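Sorting Household Packaging Waste in Grendolbridge: Final Report
Submitted 18/05/2025

1. Background

Grendolbridge switched from mixed to separated household recycling in September. Residents now put metal, glass and plastic packaging in one bin and paper in another. Our project measured how much packaging still ends up in general waste, and whether bin distance inside the home has any effect on it.

2. Method

Two apartment blocks took part, Howells and Cendden. Both were built to the same floor plan, but in Howells the recycling bin is kept in the kitchen, while in Cendden most households keep it in the hallway. We collected general waste bags at the door and sorted them by hand at the Jistard depot. Items were recorded by material. An item counted as packaging if it had held food, drink or a cleaning product.

Food cans were recorded as metal whether or not the lid was still attached. Bottles were recorded by body material, and caps were ignored. 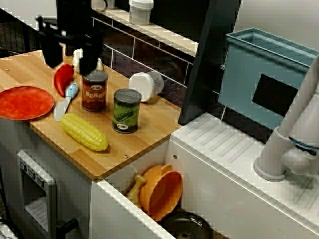
Paper labels were left on and not weighed separately. Bags that had split in transit were excluded, as items from different households could no longer be told apart.

3. Results

We sorted 2,890 items in total, of which 1,632 were packaging. Plastic was the largest group in both blocks, followed by metal. Glass was rare. Cendden produced more misplaced packaging per household than Howells, and the gap was widest for small items such as yogurt cups and lids.

4. Discussion

The results are consistent with the idea that a short walk to the bin matters – at least for small items. They do not prove it. The blocks differ in average household size, which we could not correct for. We had planned to sort 2,000 items per block and fell short in both.

Residents also knew the bags would be inspected, and some may have sorted more carefully than usual. A repeat study should collect bags over a longer period and record the number of people in each household.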